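Writing to people in prison: notes for the Senmont talk
Hayley Entwistle

Start with the thank-yous. Mention the coats are in the side room and the door sticks.

OK, so I've been writing to prisoners in Plultov for a long while now, and I still get nervous every time I lick the envelope. Say that early, it relaxes people. I'm no lawyer. I got into this through a stack of back issues of Proltura, the little exile paper, which used to print prison addresses on its last page. I picked one, a printer doing 4 years for a leaflet, and wrote him two pages about my garden. I cringed for weeks afterward!

(Pause. Someone usually laughs at the garden.)

What I want to get across is that the garden letter was fine. A dull letter is a good letter. The guards read it first, so don't put in anything about the trial, the government, or other people who've written. Weather, dogs, what you cooked. Keep your sentences short if it's going to be translated, and print your letters by hand if your writing looks anything like mine.

Then the bit about officials. You can write to them too, and it's a different letter altogether. One page. Full name of the prisoner, the charge, the date of arrest, what you're asking for. Polite all the way through - I know, I know, but rude ones go straight in the trash and you've wasted a stamp. Ask for one thing, like a doctor's visit or a family visit. Don't ask for a whole new constitution in paragraph three. I've done it.

Read from the reply here. Blue folder, second sheet. Go slow, and stop before the part about his sister, she's asked me to leave that out.

People will ask whether any of it works. I don't have a clean answer. Last August we sent 100 letters on the Guérin case and got 23 back stamped "refused." The hearing was moved up by 2 months that same fall. Was that us? I can't tell you. His family thinks the mail helped, and I'd want them to hear that we kept going either way.

Skip the history of the penal code if it's past 8 p.m. It's long and I always get the dates muddled.

Sign-up sheet goes around now. Email is fine, but please write clearly. Pens are in the tin, and the sample letters can go home with anybody who wants one.
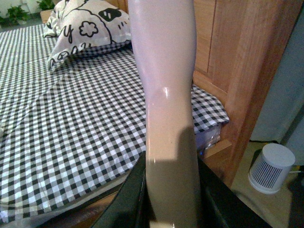
Questions next, and if it's quiet, start with the one about postage, which always gets hands up. Then tell them when the next writing evening is and let them get their coats.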